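Wrinkle-Free, They Say

Every spring the same word comes back on the tags, and every spring I get letters about it. This year the word is "wrinkle-free," and the letters are mostly from people who bought sheets, washed them twice, and now want to know what they did wrong. Probably nothing. I think they were sold a word.

Let me start with what the label usually covers. Cotton wrinkles because its fibers shift when they get damp and then set wherever they happen to be lying when they dry. The usual way around this is a resin finish, put on at the mill and cured with heat, that holds the fibers in place. It does work, up to a point. It also tends to make the cloth a little weaker and a little stiffer, and some of it goes down the drain over the years. A blend with polyester gets you to a similar place by another road, and the tag on a blend is often the more truthful of the two, as it has to give you the percentages.

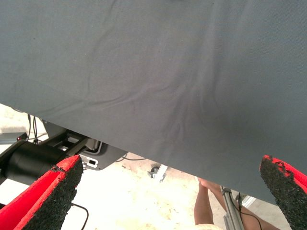
Gray woven cloth with soft creases and a gathering of pleats.

My neighbor Kazue Ebihara bought a set from Stullero last October on the strength of the word alone. The package promised "no ironing, ever." She has a good eye and a bad back, so the promise mattered to her. I went over to look at them after she had owned them for 6 months, and they looked like sheets. Nice sheets, I should say. I slept no differently for having seen them. When she wrote to the store she got a reply telling her to take them out of the dryer right away, smooth them by hand, and fold them while warm. I have been doing that with plain cotton since I was married.

Then there is thread count, which I had hoped we were done with. Astetti sells a sheet at 300 and another at more than 600 — the second figure reached, as far as I can tell from the fine print, by counting each ply of a twisted yarn as its own thread. Seung-woo Do, who hemmed linens for a hotel laundry for years and now does alterations out of his garage, told me he never once looked at the number. He holds the cloth up to a window. If the light comes through in patches, he puts it back. He was perfectly happy with a 200 percale, and so am I.
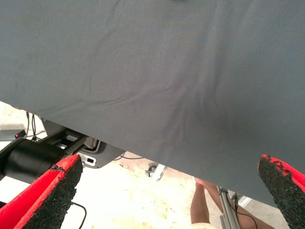 Ripples and folds in blue-gray fabric, with a slightly uneven lower edge.

Two readers wrote to defend the finish, and I promised to give them room. Ye-seo Yoo irons shirts for a family of five and says treated cotton has given her back her evenings. I believe her. Shirts are worn upright, for a few hours, and somebody looks at them. Thijs Vandenberghe says I am being stubborn and that his Furkmont duvet cover comes off the line smooth every time. He also says he lives somewhere windy. I would like to see the cover dried in my basement before I give the finish all the credit.

What I object to is paying extra for it without being told what it is. "Easy care" can mean a resin, a blend, a looser weave, or a good mood in the marketing office. I called El Fassi to ask which one applied to their flat sheets and was told it was "a combination of things." I asked which things. I am still waiting for the call back.
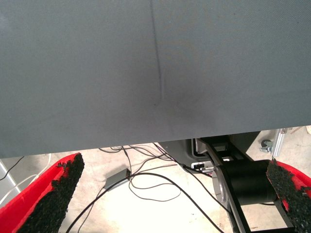

A thin dark crease in slate-gray cloth.

If you want fewer wrinkles and have already bought the sheets, most of the help is free. Don't pack the dryer full. Take the load out a touch damp and give each piece a hard snap before you hang or fold it. Cut the spin speed if your machine lets you. Skip the fabric softener, at least for a few washes, and see if you miss it. And put the sheet on the bed the same day if you can, as a mattress with good deep corners will pull out more creases than any finish I have paid for.

Dong-geon Ham asks whether vinegar in the rinse will bring back a finish that has worn off. I don't see how it could. It may leave the cloth feeling softer if your water is hard, and your laundry room will smell like a salad for an hour.

Next issue: towels that claim to dry in half the time. Half of what, the tag does not say. If you own a set, write and tell me how long yours take.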